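Chapter 9
The Shoe Drawer Problem: Can Machines Do Our Chores Yet?

Before you read: Think back over the last full day you spent at home. Write down every small job you did with your hands, from the moment you got up until you went to bed. Keep the list nearby, because we will come back to it at the end of this opening section and again in the chapter review.

Most of us have been promised a household robot for as long as we can remember. Our grandparents were promised one too. It was going to fold the laundry, wash up after supper, and have the hallway looking decent before company came. In the meantime factories filled up with machines that weld, paint, and stack all night long without dropping anything, and it seemed fair to suppose that the house would be next. After all, a car door is a good deal heavier than a sock!

So why is the sock still on the floor? That is the question we will be living with for the next several weeks, and it is a friendlier question than it sounds, since you already know a great deal about it. You have been opening drawers and tidying closets most of your life. What you may never have done is stop and ask what your hands needed to know in order to do it.

Suppose we begin with the plainest chore we can find, which is putting away a pair of shoes. A person comes in the door, slips off the shoes, pulls a drawer, drops them in, and shoves the drawer closed with a knee while talking to somebody in the kitchen. It takes a few seconds and no thought at all. Now try writing the same chore as a set of orders for a machine. Find the storage box. Decide which part of it is a drawer and which part is only the casing. Find the handle. Get hold of the handle, but gently, because the whole thing is made of cardboard and will happily slide across the floor along with the drawer you meant to open. When our own students try this exercise, the first draft usually runs to nearly 30 steps, and somebody always remembers another one on the way out of class.

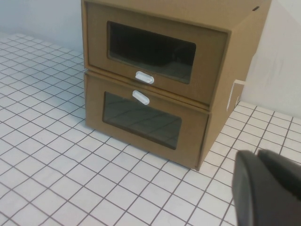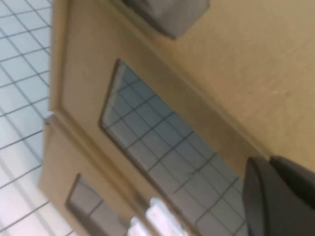
Figure 9.1 Two close views of cardboard or cardboard-colored surfaces and the tiled surroundings, with a gripper at the lower right of each. The first shows a shoe storage unit with two drawers; the second is blurred by motion.

Take a good long look at the first view in Figure 9.1 before going on. The windows on the drawer fronts are clear plastic, and clear plastic is a nuisance for a camera. Look at the lower one: most of what it shows is the tile grid, reflected back at us. You and I know without being told that there are no tiles inside a shoe drawer. A machine has to work that out, or be taught it, or be built so that it doesn't matter. The handles are another lesson. They are small white ovals, easy enough for a fingertip, but they leave very little room for error if your fingers are thick and stiff.

The second view brings up a different trouble. When a camera rides along near the gripper, it gets a wonderful close look at the work, and it also gets every bump and swing of the arm. Edges go soft, and bright patches wash out the detail. Part of the skill in this field – and we will spend all of Section 9.3 on it – lies in deciding when to trust a picture and when to slow down and take another.

Chores and jobs

Shop-floor work has a great advantage over housework, and it has little to do with strength. A factory can be arranged to suit the machine. Consider Marchand, a shoe warehouse we will visit in the second half of this chapter. Its packing line handles 425 boxes an hour, and every box arrives facing the same way, at the same height, under the same lights. The people who laid out that line did half of the robot's thinking for it before it was ever switched on.

A house does no such favors. The Fusow project kept a record of one household for the month of August and wrote down 241 separate tidying jobs, counting everything from hanging up a wet towel to finding the lid that belonged on a jar. When the team sorted the list, only 37 of those jobs were done the same way each time. The rest changed with the weather, the mood of the house, and where somebody had left the laundry basket.

That doesn't mean we should throw up our hands. The Skerkolus trials, described in Section 9.4, had good results with opening and closing light drawers once the handles were easy to reach, and rather poor results when a drawer stuck. The Palteo arm, which we will take apart on paper in Section 9.5, was meant for small kitchens and found its best use sorting returned goods in a back room. Our own view, which you are welcome to argue with, is that the honest answer to the chapter's question is "some chores, in some places, with someone nearby."

Words to know in this chapter: gripper, grasp, reflection, motion blur, fixture, recovery.

Getting started

Take out the list you made before reading. Put a check beside each job that happens in the same spot every time, and a circle beside each one that calls for handling something soft, thin, or see-through. Then choose one circled job and write it out as orders for a helper who has never been inside a house. Trade papers with a partner, and follow the orders exactly as they are written, even where you can tell what your partner meant. Save both drafts for use with Section 9.1.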